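The Case for the Peg Hook

Household scissors are sold badly in most shops, and the fault usually lies with the fixture. I have been measuring small hardware displays since February, and my position is that a plain wall of peg hooks still beats the alternatives for this class of goods.

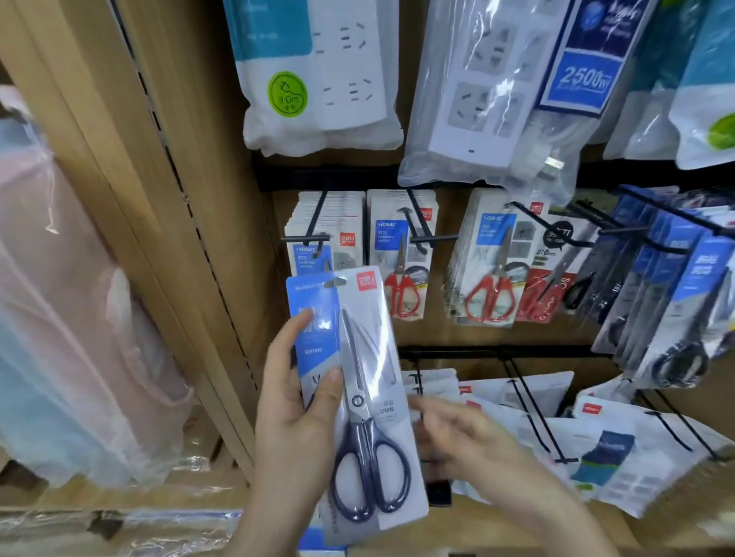

A pair of scissors has three properties a buyer needs to judge before paying: overall length, blade-to-handle ratio, and the size of the finger loops. All three can be read through a clear blister on a flat card. None can be read through a closed box. When the pack hangs at chest height, the buyer can lift it off, hold it against the palm, and estimate fit to within a few millimeters. The plastic prevents a test cut, which is a real loss, but it does not hide the geometry.

Printed length matters more than brand. A pack marked 210mm tells the buyer what will fit in a kitchen drawer. A pack marked HOME tells the buyer almost nothing, as every pair on the wall could carry the same word. Of the 284 scissor packs I logged in Starkutville, only 17 gave a length in type large enough to read at arm's length. I would make it the largest text on the card, ahead of the maker's name.

The usual objection to hooks is disorder. Jingyi Peng, who ran the floor at Skulness for several years, prefers shallow bins sorted by size, and her bins are tidy at opening time. By late afternoon they are mixed, and the buyer has to dig among pointed objects to compare two pairs. A hook holds one type and keeps the spares directly behind the front pack. If a customer returns a pack to the wrong hook, the error shows immediately.

Hooks do fail when overloaded. Past 12 packs, the front one tips forward and the row beneath is partly covered. Long blades make this worse: the card has to be taller, and the vertical spacing is often left over from some shorter product. The remedy is to move the hooks down one hole and accept a row fewer per panel. Shops resist this on density grounds. I think they are wrong, given that a covered pack is not for sale in any useful sense.

Adjacent stock is a separate question. Power strips often end up on the same panel as scissors, and Manouchehr Soltani has argued for separating them by department. I see no strong reason to. Both are bought rarely, and both are chosen by length first. Strips are heavier and bulge in their bags, so they need longer hooks and wider gaps between them. Hang them on the same spacing as scissors and the bags overlap, usually right across the cord length.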